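My mother called the Sulosholm house "the estate," which was generous, as it had one bathroom and leaned. When she died my brother wanted it sold and I wanted it, period, and by September we were talking only through lawyers.

Mine was Yichen Long. I picked her because her office was over the bakery (I know, I know) and she picked me, I think, because I cried on the first visit and then apologized to her chair. She did wills, trusts, family fights. She'd read all 183 pages of what my brother's people sent over, and she'd put little flags on exactly four of them.

"These are the ones that matter," she said. "The rest is them being paid."

We met on a Friday to settle, the four of us at one long table. My brother had gotten thin! He'd brought Mom's recipe tin with him, the dented one, and he kept it on his lap the whole time like a cat.

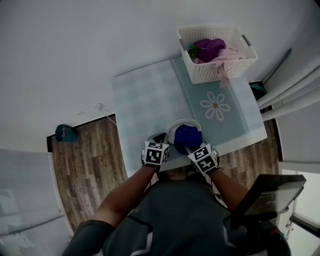 His lawyer read out a number and Yichen wrote a different one on her pad and slid it over to me. I didn't look at it. I asked my brother if the dumpling card was still in there.

"Both sides," he said.

So we took a break, and he read it to me in the hallway, all the way down to the vinegar.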